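Vustley Plastic Bag Register – read me first

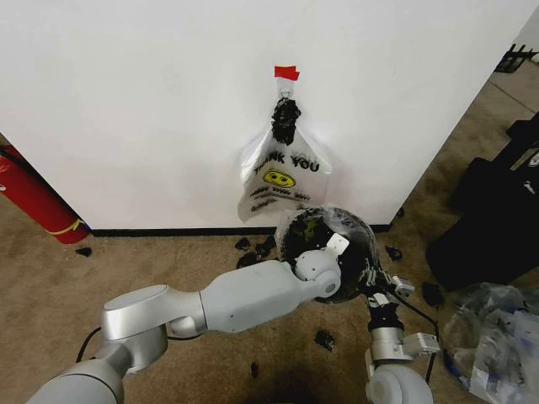
Page last changed: January 2018

Welcome! Vustley is a catalogue of the words, pictures and layouts printed on shopping bags, the kind most of us stuff under the sink and forget. If you've ever looked at the lettering on a takeaway bag and wondered who drew it, you're in very good company.

What you get

The download has one folder and one table. The folder, called sheets, holds the scanned tracings. The table, bags.csv, has one row for every design. Right now there are 125 designs, and 57 of them say thank you in one way or another (in capitals, in script, stacked down the bag like a ladder, with flowers, with faces). I still get a little thrill when a new version turns up.

Two bags count as the same design if the wording, the artwork and the layout match. Colour of ink doesn't matter, and neither does the size of the bag. We argued over that for a whole winter and I'm happy with where we landed.

Columns in bags.csv

id – a short number, never reused, even if a row is taken out
wording – the main words exactly as printed, capitals kept
lang – language of the main words
motif – one word from the list in motifs.txt (smiley, rose, star, basket, none and so on)
ink – colours of ink, with a semicolon between them
handle – loop, vest, punched or drawstring
small_print – yes, no or unreadable
where – town or neighbourhood it was picked up in, if known
giver – initials, only if the person said that was fine
notes – anything else, in ordinary sentences

An empty cell means we don't know. The word none means we looked and there wasn't any. Please keep those apart, it saves so much grief later!

Where the bags came from

The first batch came from Ona Hunt's hall cupboard, which had been filling up since she moved to Borkel. After that Priit Baranauskienė put the word out at the Siliņa market, and people started bringing them in folded into neat little triangles. Some 14 shops also let us have one clean bag each. Védís Snorradóttir traced the designs that were too faded to scan, and her tracings are lovely in their own right – have a look at sheet 4 if you only open one.

How a bag gets in

Flatten it under a sheet of glass. Scan or trace both sides, handle up. Write down the wording before you look at the existing table, then search for a match. If you find one, add your place to the where column of that row. If you don't, start a new row and leave the id blank for Valdis Ramanauskas to fill in.

Smudged lettering is fine. Torn bags are fine too, as long as the main words can be read. Bags with a person's name or address written on them by hand are not, so please cover that up before scanning.

Known gaps

The table leans heavily on food shops. Clothing and shoe bags hardly appear, and we have almost nothing from before the 1990s. Dates are missing altogether. We tried guessing them from the style of lettering and the guesses were all over the place, so the column was dropped.

The motif list was made by people who like naming things, and it shows. "Rose" and "flower" overlap. So do "sun" and "smiley" when the sun has a face. Uldis Venckus is going through these in June and would love a second pair of eyes.

Small print is marked unreadable more often than it should be. If you have the same bag in better shape, send in the text and we'll fix the row.

Using it

You're welcome to use the table and tracings for teaching, study, quilting patterns, whatever you like. Name the Vustley register somewhere people can see it. Logos of shops still belong to the shops, so check with them before printing anything for sale.

One group has already turned the wording column into a poster for the Cusel library, set in very large type, and it looks terrific.

Changes since the last version

– handle column added
– "basket" split from "fruit"
– two doubled rows joined, ids kept on the older one
– commas in wording now sit inside quote marks, so the table opens properly in a spreadsheet
– spelling of Siliņa fixed all the way through

Still to do: rescan the pale yellow inks, which nearly vanish on white plastic, and write up the drawstring bags Ona found in January's second box.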